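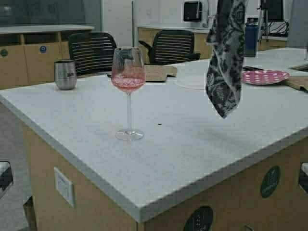 Girnthorpe Holiday Flats – Frequently Asked Questions

What time can I check in?
Check-in is from 3 pm. If you arrive later than 9 pm, please write to us the day before and we will send you the code of the key box.

Do I pay a deposit?
Yes, the deposit is $80 for each booking. We return it to the same card within five working days after you leave.

Can I cancel my booking?
You can cancel for free until 14 days before arrival. After this we keep the price of the first night. For August the rule is 30 days, as these weeks are always full.

Is there parking?
Each flat in the Grinia building has one space behind the house. The Andrade building has no parking, but the street is free in the evening and on public holidays.

What is in the kitchen?
Plates, glasses, pots, a kettle and a toaster. Oil, salt and coffee are not included – the grocery store in the centre is open until 8 pm.

Are dogs allowed?
Small dogs are welcome in Grinia only, at most 2 for each flat. Please don't leave them alone on the balcony, the neighbours hear everything.

How does the heating work?
The grey dial in the hallway controls all the rooms. Please allow one hour before the flat feels warm.

Can I stay for a full month?
Yes, from September to May. Please ask us for the monthly price before you book.

Last updated: July 9, 2025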